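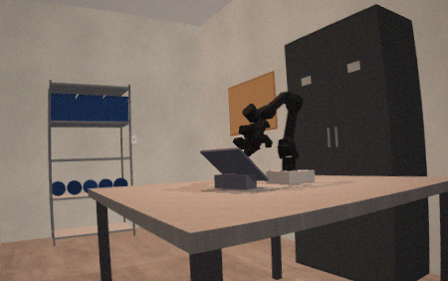
1/ A thread about the 29 bus, which runs from Pustia to Lorente by way of everywhere else. I have been riding it to work since April and I have opinions. Mute me now if you own a car.

2/ The trip is nine miles. By car it takes 20 minutes. On the 29 it takes as long as the 29 feels like. I've read two full novels and most of a third, and the third was Russian.

3/ First thing to know: the timetable. It's posted at every stop behind a sheet of plastic that has gone the color of weak tea. Mine says the schedule is "subject to change." As far as I can tell it was changed before it was printed.

4/ The first bus is listed at 6:12. It comes at 6:20. Everyone knows this, so everyone shows up at 6:18. One morning it came at 6:12 and left without a single passenger, and people were talking about it for a week like it was a hit and run.

5/ My usual driver is Osvaldo Ruggiero. He doesn't say good morning. He nods, and the nod has grades. I started at a sort of blink in April and I'm now at a nod with some chin in it. I missed four days with a cold and got knocked back to the blink.

6/ Seating. There are no assigned seats on the 29. There are absolutely assigned seats on the 29. The one behind the rear door belongs to Wiroj Paisan, and I learned that by sitting in it. He didn't say a word. He just stood next to me, holding the pole, all the way to Tromano Street.

7/ We get along fine now. He told me last month that the person who had it before him moved to the coast and more or less left it to him. I asked who's next in line. He said he was still thinking about it.

8/ I have been bringing him the crossword.

9/ The fare machine takes exact change, the pass, or a card, except that it doesn't take the card. It has a sticker of a card on it. Tourists hold their phones up to the sticker. Osvaldo lets them do it for a while.

10/ Now the detour. In the spring they dug up Tromano Street to replace a water main, and the 29 got sent around by the Ostar warehouse "for two weeks." That was in April. It is August 6, 2021, and this morning I waved at the same forklift driver I've been waving at all season.

11/ The main has been done for ages, by the way. The street is open. Cars use it. The 29 still goes around, and when I called the bus line to ask why, a very nice woman told me the detour had become "part of the route for now."

12/ The detour adds 11 minutes. It also skips the stop in front of the clinic, so the people who need the clinic get off at the warehouse and walk back. Some of them are walking to the clinic about their knees.

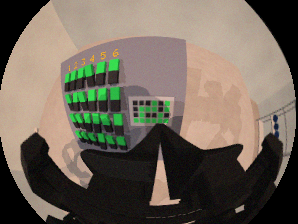 Green-and-black switches, columns 1 through 6.

13/ Maite Figueroa started a petition. She gets on at the second stop with a clipboard and a pen on a string, and she works the aisle from front to back. By the end of the first week she had 200 signatures. I signed twice, once by accident.

14/ She mailed it in. The bus line wrote back thanking her for her interest in public transit and enclosing a timetable.

15/ It was the old timetable.

16/ I should say something nice. The heat works in winter, I'm told. The windows open in summer if you use both hands and mean it. And at 6:40 when you come up over the hill before Lorente the whole valley has fog in it and even the phone people look up.

17/ There's also the bread. Benito Quintana works nights at a bakery near the Pustia end and rides home with whatever didn't sell. If you're in the back third of the bus you have a decent shot at a roll. This is another reason people want Wiroj's seat, and I suspect it's the main one.

18/ I've thought about getting a car. My cousin Florencio Cifuentes has offered me his old one, cheap. It has a door that only opens from outside, so you drive with the window down and let yourself out like you're being released. I'm still on the bus.

19/ People at work keep sending me the trip planner app. The app thinks the 29 goes down Tromano Street. The app has me arriving every morning at 7:01, fresh and early, like a man with a different life. I've set it to send me alerts. "You have arrived," it says, while I'm looking at a loading dock.

20/ Things I've heard on the 29 this month, with no context, because I had none either: "Well, he can't have both goats." "That's my good bucket." "She married the dentist AND kept the canoe."

21/ I've asked around about the canoe. People have theories. Maite says it was never hers to begin with — and then she got off at her stop, so that's all I have.

22/ Evening buses are a separate thread. The evening driver plays the radio and brakes to the music. I ride standing up, for my back.

23/ Update for those asking: no, they haven't fixed the route. Maite has a new clipboard. She's going for another 200, and this time she's asking people to print their names, as a few of the first batch were just a line and a dot.

24/ Second update. Some of you wanted to know whether you can transfer to the Lorente train from the 29. You can. The train leaves at 7:14 and the bus gets in at 7:16, so what you want is the next train.

25/ Last one, I'm nearly at work. Wiroj is on vacation starting tomorrow and he told me, very quietly, that I could use the seat while he's gone. I have not told my family yet.

200 reposts · 29 replies
Posted in: Getting Around, Local Gripes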